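Rutwood Household Automation Group
A thread on whether machines can yet be trusted with ordinary chores. (1/9)

We are asked this most weeks by care homes, small shops and members of the public. Our position for October remains that some chores are within reach, many are not, and the gap between the two is wider than most advertising suggests. (2/9)

The chore under review this month is clearing a table of mixed small items. Much of the work is being done in simulation, where a room can be reset without cost and a dropped item harms no one. Kamrul Sikder leads on the simulated rooms. Dirceu Bezerra leads on scoring. (3/9)

Views from the simulated room, gripper open in each: (4/9)

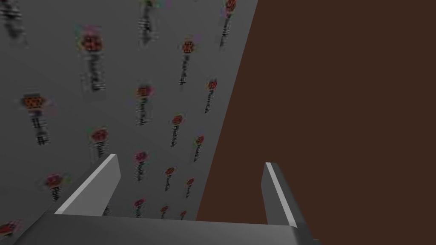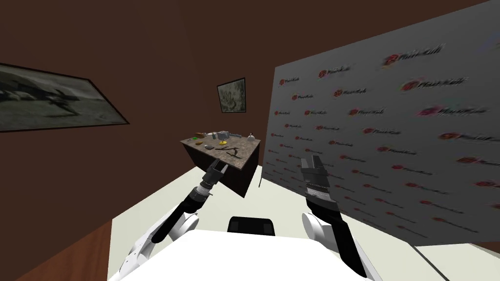
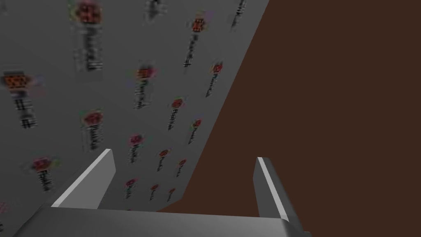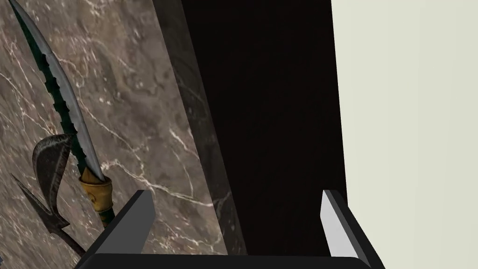
The programme allows 300 attempts for each chore. An attempt is stopped at 15 minutes, whether or not the table has been cleared. A person doing the same job would be finished well before then, and we ask readers to keep that in mind when they see a high success rate quoted without a time beside it. (5/9)

Scoring follows the Zerklow sheet, which has 4 grades: done, done with damage, part done and not done. Mr Bezerra has asked that "done with damage" never be added to "done" in published totals. The group has accepted this. A shopkeeper who finds a cracked bowl on the shelf does not regard the shelf as stocked. (6/9)

Three matters continue to cause difficulty. Soft food is easily crushed by a grip that suits a hand tool. Items lying close together are picked up in pairs. Walls and furnishings also matter: a machine trained against plain surfaces may do less well once there are patterns and pictures in the room, so Mr Sikder's team varies them. (7/9)

Members have asked whether a good result in simulation means that a machine is ready for the home. It does not. Any chore that passes will be repeated for 30 days in the test kitchen at Thampi, with real crockery, before we offer advice to anyone thinking of buying. (8/9)

Shop-floor work, chiefly shelf filling and returns, will be treated separately with our partners at Clondetti. Shops wishing to take part should write to the Rutwood office, stating their opening hours and the width of their narrowest aisle. (9/9)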